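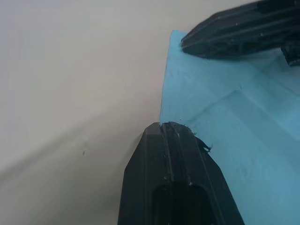 Paper airplanes are back at our house, and I could not be happier! Orhun Avcı taught a folding evening at Tellgate in December, I went along for one hour and stayed for two, and now every flat surface I own has something with a nose and a tail on it. I've gone right off plain white. A soft light blue is my favorite so far (it sits so nicely against a pale tabletop, and you can find it again after it sails behind the couch). Orhun's big rule is to crease slowly and then run a thumbnail down every fold, and wow, what a difference that makes to how the thing flies.

The design he started us on is called the Asdale. It's a plain dart, sharp at the front, and you can learn it in one evening even if your last airplane was in third grade. I had 40 sheets in my pack and came home with 2. My nephew prefers the Drevberg, with its wide wings and lazy glide, and we argue about it constantly!

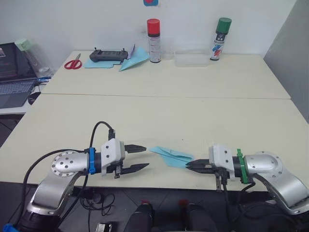 *Light blue paper airplane on the cream table, nose tipped up.*

Next up is the Kalogeropoulos, a fat little glider with far too many folds. I've ruined two so far and I'm going back in after dinner. If you've got a favorite fold, please send it over, the odder the better!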